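이슈: 왼쪽 손목 어안 카메라 넣으면 정책 성능이 떨어짐 (시뮬레이션 한정)
프로젝트: Bander
구성 요소: 렌더링 / 관측 파이프라인
등록: Senthil Nadar
담당: Meron Teshome
상태: 해결됨 (본문에 조건 있음)
우선순위: 보통 → 높음 → 보통
등록일: 2020년 2월 27일

증상

카메라를 하나 더 달았더니 로봇이 더 못합니다. 정보가 늘었는데 성적이 떨어지는 건 제 대학원 시절 이후로 처음 봅니다.

설정은 이렇습니다. 양팔 쌓기 과제, 시연 200개로 모방 학습, 평가는 조건당 50회. 기존 관측(머리 카메라 + 관절 상태)으로 학습한 정책은 50회 중 41회 성공합니다. 여기에 왼쪽 손목 어안 영상만 추가하고 나머지는 전부 고정한 채 다시 학습하면 50회 중 23회입니다. 시드를 바꿔도 순서는 안 뒤집힙니다.

실패 양상은 비슷비슷합니다. 왼팔이 물체 근처까지 멀쩡하게 간 다음, 잡기 직전에 손목을 조금 돌리고, 거기서 머뭇거리다가 시간 초과. 뭔가를 떠올리려고 애쓰는 사람 같습니다.

재현 방법

1. Pruitt 설정에서 왼쪽 손목 카메라를 켠다.
2. 시연을 다시 렌더링한다(행동 기록은 그대로 두고 영상만 새로 뽑음).
3. 학습. 커피.
4. 평가. 실망.

확인한 것

학습률, 배치 크기, 인코더 고정 여부는 바꿔 봤고 차이가 없었습니다. 카메라와 행동의 시간 정렬도 맞습니다. 이건 제가 지난 12월에 한 번 크게 당한 적이 있어서 제일 먼저 봤습니다.

댓글 1 / Meron Teshome

담당 받았습니다. 우선순위를 높음으로 올립니다. 다음 주 Stalau 발표에 이 표가 들어가는데, "카메라를 늘렸더니 나빠졌습니다"라고 쓰면 질의응답이 아주 길어질 것 같아서요.

질문 두 개. 손목 영상을 0으로 채워서 넣으면 몇 회 나옵니까? 그리고 평가 때 초기 자세는 시연과 같은 분포에서 뽑고 있습니까?

댓글 2 / Senthil Nadar

0으로 채우고 다시 학습하면 40회. 그러니까 구조 문제는 아니고 영상 내용 문제입니다. 검은 화면이 저희 렌더러보다 유익합니다.

초기 자세 분포는 다릅니다. 시연 쪽은 로봇 받침대 위치가 하나로 고정이고, 평가 쪽은 일반화를 보겠다고 받침대를 좌우로 조금씩 옮깁니다. 다만 이건 기존 정책도 똑같이 겪는 조건이라 빼놓고 생각했습니다.

댓글 3 / Vittoria Gentile

그걸 빼놓으면 안 될 것 같은데요. 손목이 위를 향할 때 어안에 뭐가 들어오는지 한번 보셨나요? 성공률 표 말고 영상이요. 저는 방금 봤습니다. 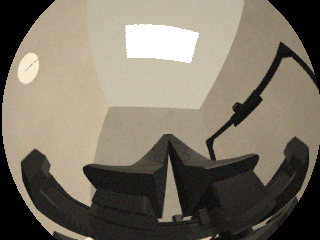

이 각도에서는 과제와 관련된 게 그리퍼 손가락 정도입니다. 위쪽 절반은 천장과 벽이고, 제일 밝은 건 조명 패널이고, 왼쪽 벽에는 시계까지 걸려 있습니다. 벽에 무늬가 거의 없다 보니 패널과 시계가 더 도드라져요. 제가 인코더라면 저것부터 외웁니다.

가설: 정책이 손목 자세를 관절 값에서 읽지 않고 천장 조명과 시계의 위치에서 읽는다. 시연에서는 받침대가 고정이니 둘이 항상 맞아떨어집니다. 평가에서 받침대가 옆으로 가면 조명도 화면에서 옆으로 가고, 정책은 손목이 돌아간 줄 알고 되돌리려 합니다. 잡기 직전에 손목을 조금 돌린다는 증상이 딱 그겁니다.

댓글 4 / Senthil Nadar

시계는 누가 걸었습니까?

댓글 5 / Kidus Assefa

접니다. Plarketgate 방 에셋에 기본으로 들어 있었고, 분위기가 좋아 보여서 놔뒀습니다. 바늘은 안 움직이니 시간 정보가 새는 일은 없습니다. 위치 정보는 샐 수 있겠네요. 미안합니다.

댓글 6 / Meron Teshome

에셋 책임은 나중에 따지고, 가설부터 검증합시다. 재학습 없이 되는 것부터 합니다.

(가) 받침대를 시연 위치에 고정하고 평가.
(나) 받침대는 움직이되, 평가 렌더링에서 방만 받침대를 따라 같이 움직이기. 물리적으로는 말이 안 되지만 시뮬레이터는 항의하지 않습니다.
(다) 받침대 고정, 방만 옮기기. 가설이 맞으면 여기서 망해야 합니다.

각각 50회씩 부탁합니다. 손목 영상을 쓰는 정책 하나로만 돌려 주세요.

댓글 7 / Senthil Nadar

(가) 42회
(나) 39회
(다) 21회

(다)가 볼 만합니다. 로봇도 물체도 제자리인데 방만 옆으로 밀었더니 왼팔이 손목을 돌리고 머뭇거립니다. 벽지를 보고 일하고 있었던 겁니다. 정확히는 벽지도 없는 벽을요.

기존 정책으로 (다)를 돌리면 어떠냐고 물으실 것 같아서 그것도 돌렸습니다. 40회. 머리 카메라는 작업대 쪽을 내려다보고 있어서 방이 어디로 가든 관심이 없습니다.

댓글 8 / Fasil Lemma

렌더링 쪽에서 패치 올렸습니다. 시연을 다시 렌더링할 때 에피소드마다 방의 위치와 회전을 무작위로 바꿉니다. 회전은 최대 14도까지만 열어 뒀습니다. 더 열면 벽이 오른팔을 관통하는 자세가 나오고, 그걸 고치는 건 별도 이슈로 해 주시면 감사하겠습니다. 조명 패널 밝기와 시계 위치도 같이 흔듭니다.

행동 기록은 손대지 않았으니 시연을 새로 모을 필요는 없습니다. 200개 전부 다시 뽑는 건 밤사이 끝납니다.

어안 영상 위쪽을 마스크로 가리는 방법도 생각했는데, 손목이 아래를 향하면 그 자리에 물체가 들어올 수 있어서 접었습니다.

댓글 9 / Senthil Nadar

새 렌더링으로 재학습한 결과입니다.

머리만: 41회 (처음 값 그대로)
머리 + 손목, 방 고정: 23회
머리 + 손목, 방 무작위: 45회

드디어 카메라 값을 합니다. 다만 41과 45의 차이는 50회짜리 평가로는 크게 떠들 수준이 아닙니다. 23에서 45로 올라온 쪽만 주장하고, 손목 카메라가 머리만 쓸 때보다 낫다는 말은 횟수를 늘린 다음에 하겠습니다. (다) 조건도 다시 돌렸는데 44회라서, 방을 밀어도 이제 신경 쓰지 않습니다.

댓글 10 / Vittoria Gentile

발표에는 (다) 실험을 꼭 넣어 주세요. 성공률 표보다 이쪽이 방법론으로는 더 쓸모 있습니다. 과제와 무관한 배경만 옮겨서 정책이 무엇을 보는지 재는 거니까, 다른 카메라 배치에도 그대로 쓸 수 있어요. 재학습도 필요 없고요.

댓글 11 / Meron Teshome

넣겠습니다. 슬라이드 제목은 일단 "배경 이동 평가"로 잡았습니다. Senthil 님이 제안한 "벽 보고 일하는 로봇"은 부록으로 보냈습니다.

방 무작위화를 손목 카메라 사용 시 기본값으로 병합했습니다. 조건 두 가지만 적어 둡니다. 오른쪽 손목 카메라는 아직 검증하지 않았습니다. 실제 로봇에서 같은 현상이 있는지도 모릅니다. 우선순위 보통으로 내리고 해결 처리합니다.

댓글 12 / Kidus Assefa

시계는 지울까요?

댓글 13 / Fasil Lemma

두세요. 무작위화 코드가 시계 객체 이름을 직접 참조해서, 지우면 렌더링이 죽습니다.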